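Home | Products | End Effectors | Standards and Safety | Service | Contact

Previco PH-2 Robot Hand: Safe Use and Good Practice
Posted in March by Alex Lukness, Product Standards

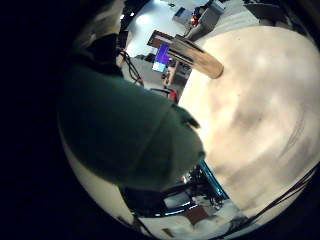

Scope

The PH-2 is a two-finger hand for tabletop handling of light, rigid parts. This page sets out the conditions under which Previco supplies the hand and the practice expected of sites that operate it. It supplements the installation manual (form 281) and does not replace the risk assessment required for the complete robot cell.

Before Operation

The integrator must assess the hand together with the arm, the tooling, the workpiece and the table. An assessment made for the arm alone is not sufficient. Any change of fingers or workpiece calls for a fresh review, recorded on form 474.

Maximum closing force in shared work areas is limited to 60 N. The limit is set in the controller and protected by password. Sites must not raise it while persons have access to the cell.

Work Surface and Parts

Parts should be set down with their full length supported by the table. A part that overhangs the edge must be moved inward before an automatic cycle begins. Operators may reposition parts by hand only when the arm is in a protective stop.

Cables

Cables are to be routed clear of the full travel of the arm and secured at both ends. Slack must not cross the working area of the table.

Inspection

Finger surfaces are checked at the start of each shift for cuts, lifting and embedded debris. Damaged fingers are replaced as a pair. The wrist camera window is wiped with a dry, lint-free cloth.

Ordering

The hand is supplied with fingers, wrist flange and controller cable. The Nicholas wrist adapter is ordered separately. Requests for the declaration of incorporation should state the serial number of the hand and the model of the arm.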